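Perception and Illusion, Unit 2
Handout for week 2: Size, tilt and the things we assume
Tutor: Zyanya Maldonado
Brumbridge Evening Classes

Bring this handout with you. We will work through the first two parts in class and you can read the rest at home.

1. What we mean by an illusion

An illusion happens when what you see differs from what is there in a regular way, and most people make the same mistake in the same direction. A blurred sign read wrongly from a bus is a mistake. Two equal lines that nearly everyone judges to be unequal are an illusion. The difference matters for this course, as we are interested in errors you can predict.

Knowing the answer does not usually help. You can measure both lines with a ruler, write the result on the page and look again, and one will still seem longer.

2. The arrowhead lines

The best known example is the Müller-Lyer figure. Two lines of equal length end in small fins. On one line the fins point outwards like arrowheads, on the other they open out like the tail of an arrow. The line with the open fins looks longer.

There are several explanations and none is accepted by everybody. One says that we read the fins as the corners of rooms and buildings, so that one line is taken to be further off and is scaled up. Another says that we cannot separate the line from the whole shape it belongs to, and the whole shape with open fins really is longer. The second has the advantage that it also works for versions with circles or squares at the ends instead of fins.

Class exercise: take a strip from the envelope and slide the middle card until the two halves look equal to you. Turn it over and read the scale. Write down your setting before you talk to your neighbour. Do it again with the strip held upright.

3. Upright and flat

Draw a line across a page, then draw another of the same length standing on its middle. The standing line looks longer. Part of this comes from the direction and part from the fact that the flat line is cut in two. To pull the two causes apart, draw the figure as an L. The effect gets smaller but for most people does not vanish.

This is why a tall thin glass seems to hold more than a short wide one. Try it at home with a measuring jug. Ask someone to pour the same amount into both glasses by eye.

4. Tilting the page

Some pictures only make sense from a sharp angle. Letters are stretched so far that they look like a row of bars, and you read them by holding the sheet nearly flat at eye level with one eye shut. Painters have used the same trick for centuries under the name anamorphosis. Road markings use it too. The word SLOW on a road is drawn very long so that a driver sees it in ordinary proportions.

The practice sheet is the one headed Skudutach. It has two words on it, one readable from the bottom edge and one from the side. Please do not write on the sheets, we need them for the other group.

5. Shape and viewpoint

A plate seen from across the table throws an oval on the back of the eye, yet we call it round. A door that is half open throws a lopsided four-sided shape and we call it a rectangle. This is shape constancy. It is so reliable that beginners in drawing classes find it hard to put down the oval, and tend to draw the plate too round.

Any plain object with a known shape will do for the drawing task.
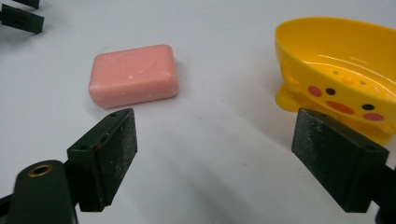 Soap bar and yellow soap dish on a white tabletop.

Draw your object twice from the same seat. The first time, draw it as you normally would. The second time, close one eye, hold a pencil at arm's length and use it to compare the width with the height. Label the drawings A and B and bring both in.

6. Reading and homework

The Kowalchuk booklet, chapter 2, covers sections 2 and 3 of this handout. The library shelf number is 2270. There is also a 1929 edition with better plates, for use in the reading room only. Ask for Birgit Hamann at the desk.

For next time: drawings A and B, your two settings from the strip exercise, and half a page on the pouring test. Say which glass got more and whether the person pouring had been told what the test was for.

If you missed the September session, the strips can be borrowed in a Zalamix folder from the classroom cupboard. Put the middle card back before you return them.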